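Revised Practice Note for Robotic Disassembly Cells Takes Effect in December

The Driline Equipment Recovery Program has issued a revised practice note for robotic work on used desktop computers. The note was approved on October 14, 2021, and replaces the interim guidance that sites have followed since the program opened its second work cell. It applies to every site that removes drives, memory or boards with a robot arm, including the partner sites at Basulum and Valmont.

The revision was prepared under Garba Etim, who leads the program's working group on cell safety. Members reviewed 62 written comments from operators and line supervisors. Most of them concerned two subjects: the handling of storage drives and the routing of cables inside the case. Both sections have been rewritten in full.

Handling of drives

A drive is to be treated as holding readable data until its erasure record has been signed. Where a drive is mounted in a caddy, the gripper must hold the caddy and drive together, and the two may be separated only at the inspection bench. Grip force is limited to 40 newtons for this task. Sites that wish to use a higher setting must apply in writing and attach the results of 100 consecutive trial grips on scrap units.

The tower must lie on its side with the panel removed and the interior facing up. Operators should confirm before each run that latches, drive cages and open socket brackets are clear of the planned path of the arm.
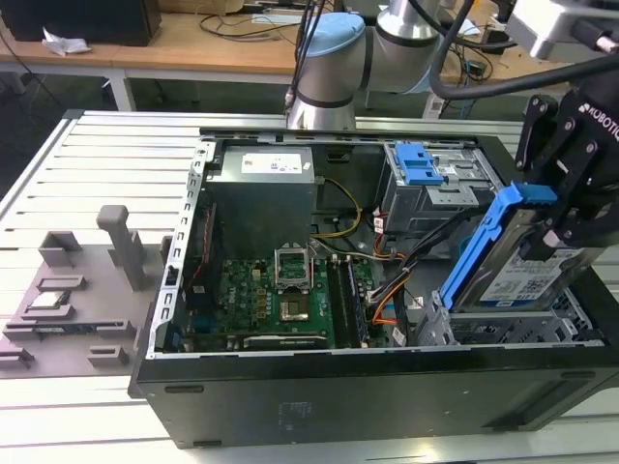
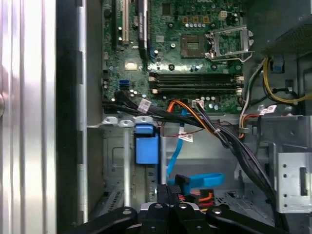

Cables and connectors

Data and power cables remain the most common cause of stopped runs. The note now requires a visual check of the cable path through the wrist camera before the gripper enters the lower part of the case. Cables that cross the approach path must be moved by hand with the arm in its protected stop state. Labels and tags attached to cables are to be left in place, as they are used later in sorting.

An empty processor socket is to be recorded at intake. Operators should not close a raised bracket for convenience during drive work. Contact pins must not be touched by the gripper or by hand.

Speed and access

The speed of the arm inside a case may not exceed 10 percent of its rated maximum. No person may reach into the case while the arm is enabled, even when it is standing still. The earlier exception for experienced staff has been withdrawn.

Training and records

Each site must name one person responsible for keeping run logs and reporting contact events. A contact event is any touch between the gripper and a part other than the one being handled, whether or not damage is found. Logs are to be sent to the program office at the end of each month.

The Ruangrit training center will hold briefings for supervisors before the note comes into force in December. Sites may continue to use existing checklists until then, provided that the new speed limit is observed from the date of approval. Printed copies of the note can be requested from the program office.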